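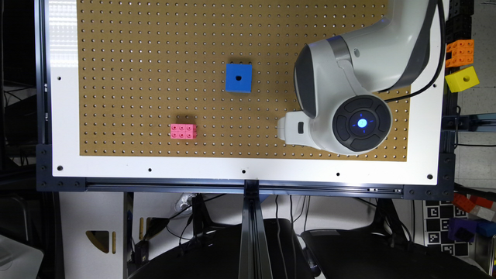
Home | Money | Work | Shops | Ask Us

What does a chairman do?

By Kieran Dobson
August 2019

If you have ever listened to grown-ups talking about the news over tea, you may have heard them say that a company has a new boss. Then, a minute later, somebody says it has a new chairman as well, and you might have wondered whether those are the same job. They are different jobs, and plenty of adults get them in a muddle, so please don't feel silly if you have too.

Let's imagine a company called Wastholm, which makes raincoats. It has 43 shops and a big office, and a warehouse full of coats in every colour you can think of. That is a lot to look after!

The person who looks after it every day is called the chief executive. (You may see this written as CEO -- the O is for "officer", though it has nothing to do with the police.) The chief executive decides things like whether to open a new shop, how many yellow coats to make before October, when the rain sets in, and who should be in charge of the warehouse. It's a busy job, with a great many meetings in it.

So who tells the chief executive what to do? Well, there is a group of people called the board. They don't come in every day. They meet now and then, perhaps once a month, and sit round a table -- which is where the name comes from, as "board" is a very old word for a table. They ask the chief executive all sorts of questions. Are the coats selling? Is there enough money to pay everybody? What is that other raincoat company, Cekico, up to?

The chairman is the person who leads the board. Some companies say chairwoman, or chairperson, or simply chair, and I like "chair" best because it makes me think of a piece of furniture running a meeting. The chair makes sure that everyone gets a turn to speak and that the difficult questions are asked, even when it would be nicer to stop for biscuits.

Now, who picks the board? This is my favourite part. A company can be cut up into lots of tiny pieces called shares, a bit like a cake. Suppose Wastholm has 1000 shares and your aunt buys 3 of them. She now owns a very small slice of the company, and when it is time to choose the board, she gets 3 votes. Somebody with 600 shares gets 600 votes, so that person has a much bigger say than your aunt does.

Sometimes the biggest slice belongs to one family. Perhaps a grandmother started the business with one little shop, and her children and grandchildren kept their shares. In a family company you might find a daughter taking over the chair from her mother. Other companies like to choose someone from outside, who can look at things with fresh eyes.

When a new chair or chief executive is chosen, the price of a share can go up or down. If people think the new person will do well, more of them want to buy, and the price usually rises. If they are worried, some will sell and it may fall. They are only guessing, of course, and it can be years before anyone knows if they guessed well.

Words to remember
Chief executive: runs the company day to day.
Board: the group that keeps an eye on the chief executive.
Chair: leads the board.
Share: a small piece of a company.

Next time: why do shops have sales?

1201 shares | 43 comments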